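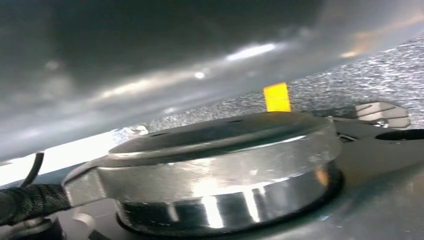

In Defense of the Scratched Metal

By Catalina Vergara

My mother-in-law, Dymphna Madigan, polishes everything made of metal that enters her house. She does the taps, the door handles, the lid of the sugar bowl and the small hinges of the kitchen cabinets, which you can see only if you sit on the floor. When I came to live in this country I had great respect for it, and for some years I did the same at home on Friday evenings, with a soft cloth and a cream that smelled of ammonia. I want to explain why I stopped, and why I think many people should stop too.

I must first say that I have nothing against cleaning. A dirty tap is a dirty tap. Grease, lime and old soap should go away, and warm water with a drop of dish soap is enough for most of it. What I speak about is the other work, which begins after the object is already clean. It is the work against scratches. We rub the metal because it has small lines in it, and the small lines tell us that somebody has used it.

A shiny metal surface is a strange thing to own. On the day you bring it home it looks perfect, and from this day it can only become worse, if by worse we mean less like a mirror. The first scratch hurts. I remember the first scratch on my Preletti kettle, a thin line beside the handle, made by my own ring. I was angry with the ring for a week. I took it off before I made tea, then I forgot where I had put it, and I found it in the tea towels. The kettle now has so many lines that I could not find the first one if you paid me. I like the kettle more than I did then.

There is a period in between which is the difficult one. When a surface has five scratches, you see five scratches. When it has hundreds, you see a kind of soft gray light, as on old spoons. People pay extra for this in the shop, where it is called a brushed finish. I find this a little comical. The factory makes the scratches all in one direction, with a machine, and the customer is content. Then the customer adds one in another direction and goes to look for the cream.

My friend Wajid Janjua repairs household appliances and old audio equipment in a workshop behind the bakery, and he has an opinion on this matter that is stronger than mine. He says that the parts which people polish are almost never the parts which need attention. A customer will bring him a mixer with a beautiful shining cap, and underneath it the rubber ring is hard like a biscuit. A ring like this can be replaced for very little money. The owner has spent years on the top and has not once looked at the place where the top meets the bottom. Wajid also told me that polishing cream gets into this place, dries there, and makes a white paste that he must take out with a wooden stick.

After he told me, I went home and looked at the edges of my own things. It was true. Around the foot of the kitchen tap there was a white line, which I had believed to be lime. It was my own cream, from all those Fridays. I needed most of an evening and a packet of toothpicks.

I will be fair to the other side. Nuala Mac Carthaigh, who lives upstairs and reads my essays before anybody else, wrote in the margin of this one: "But some people just enjoy it." This is correct, and I do not wish to take away a pleasure. Dymphna listens to the radio while she polishes and I believe she would be less happy without it. She also grew up in a house where the metal things were few, and to keep them bright was a way to show that the family was in order. I come from a house where we had other signs for this. With us it was the ironing. I would not let a stranger tell me that my mother's ironing was wasted time, although some of it surely was, especially the socks.

Nuala wrote one more thing, that a scratched object is hard to sell. Here I agree less. I looked at the second-hand listings for the same kettle as mine. The ones in very good condition were offered for 165, and the scratched ones for 100. So there is a difference of 65, and one may say that this is what the shine is worth. But I did not buy the kettle in order to sell it. If I keep it for twelve years, I will have bought more than 65 worth of cream and cloths, and this does not include my evenings. To live carefully with an object for the benefit of its next owner seems to me a form of politeness that has gone too far.

What troubles me more is how the fear of scratches changes the things we can buy. Last December I wanted to replace a cooking timer, a heavy one with a metal knob, made by Lepik, which had fallen in the sink. The new model has a coating on the knob. The leaflet calls it a protective coating, and it asks the owner not to touch it with "hard or rough objects." It is a knob. It exists to be touched, in a kitchen, by a person who perhaps holds a spoon. Under the coating the metal is thin, and I think the coating is there so that we will not notice how thin it is. I returned it and Wajid dried out the old one for me. It ticks a little louder than before.

Solid metal can be scratched for a very long time before anything happens to its function. This is the real advantage of it, and it is lost if we treat it like paint. With a coated or plated surface, a deep scratch goes through to something else, and then there can be rust, or a piece begins to lift. With these one must be careful, and I am careful. But very many people I know treat their good steel as if it were plated, and they treat the plated things with the rough side of the sponge, because those were cheap. It should be the other way around.

I should also mention the light. In the morning the sun comes low through my kitchen window, and every line on the metal becomes visible for perhaps twenty minutes. This used to be my worst moment of the day. I would stand with my coffee and see all the work I had not done. Later in the day the same tap looked perfectly fine, so it was never quite clear to me what I was repairing. A tap that looks bad for twenty minutes, to one person who is not yet awake, does not have a serious problem.

My proposal is modest. Clean the metal with soap and dry it, so that the water does not leave spots. Look at the edges and the rings from time to time. When a screw is loose, tighten it while it is still only a little loose. Put the cream in the cupboard for the things that you truly enjoy polishing, and let the rest become gray.

I have kept two things for myself that I still polish. One is a small tray from my grandmother, and the other is the bell on my bicycle. For the bell I have no argument at all.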